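Skenditberg Guest House – bedroom safety walk-through, August
Rooms checked: Clodach, Moen, Rernora

Start time 9:40 a.m. Each line is marked OK, FIX or WATCH, with my comments after it. I love doing this round, and this one was a treat!

1. Smoke alarms
Clodach OK. Moen OK. Rernora FIX
Comment: Rernora chirped through the whole test, so it needs a new battery today. The other two were gloriously loud. Next year's replacements are already on the supply list. 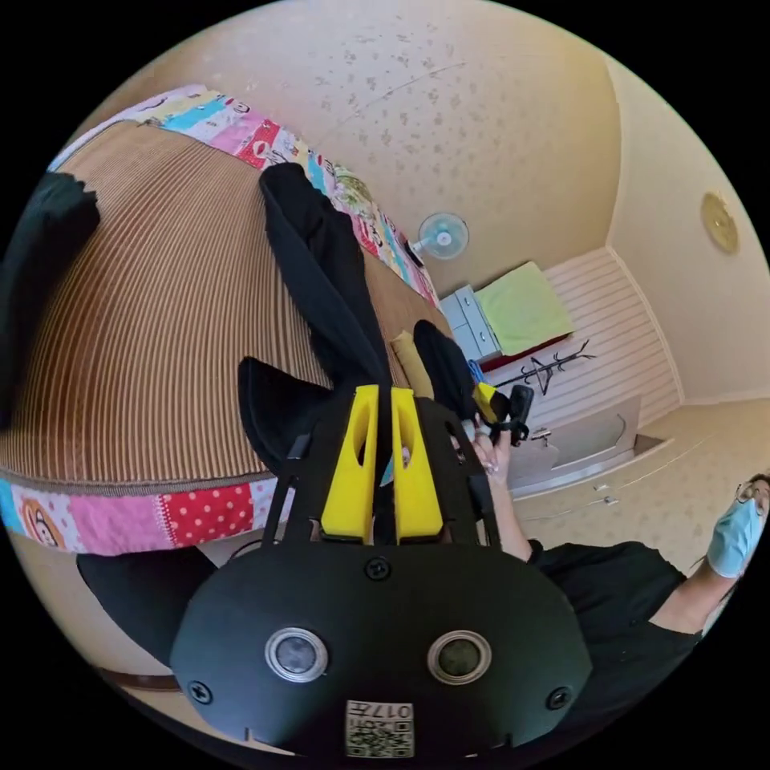

2. Outlets and cords
Clodach OK. Moen WATCH. Rernora OK
Comment: The extension cord in Moen runs behind the dresser and gets pinched when the drawers close. Please reroute it along the baseboard. All the new outlet covers fit beautifully – great choice.

3. Beds and bedding
All rooms OK
Comment: Bed frames got a good shake and nothing wobbled. Slats are rated for 500 pounds and the bolts are tight. I'm a big fan of the striped woven mats for summer, like the tan and brown one with the darker patterned strip. Run a hand along the seams at every changeover and pull any mat with a raised splinter. Keep them well away from space heaters.
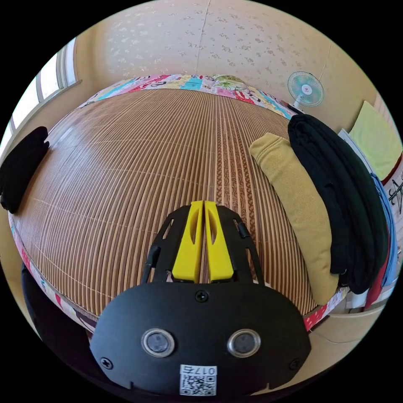
4. Windows
Clodach OK. Moen OK. Rernora WATCH
Comment: Every sash opens wide enough to climb out, which made my morning. A light blue disposable mask is plenty for brushing out the dusty tracks, and round glasses like the wire-framed pair help keep grit out of your eyes too. The Rernora latch is stiff, so try a little dry lubricant.
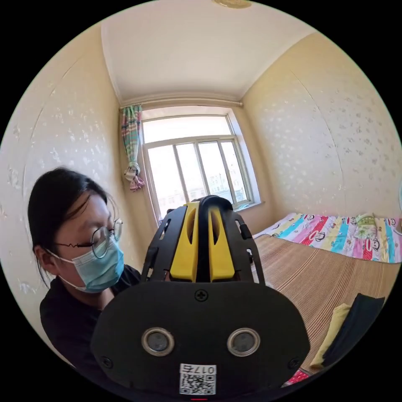
Mask on, hair back.

5. Hallway and exits
OK
Comment: The path is 64 inches wide at its narrowest, with no shoes or boxes in the way. Wonderful! 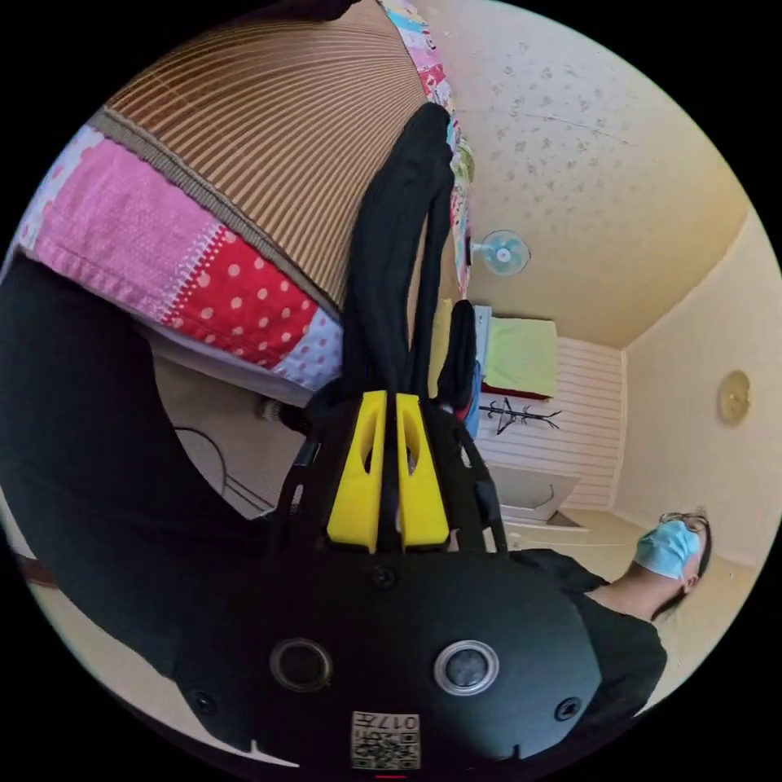 6. Hot water
Clodach OK. Moen FIX. Rernora OK
Comment: Moen's tap is running too hot. Turn the mixer down and test again before the next check-in.

Recheck of FIX items: 4 p.m.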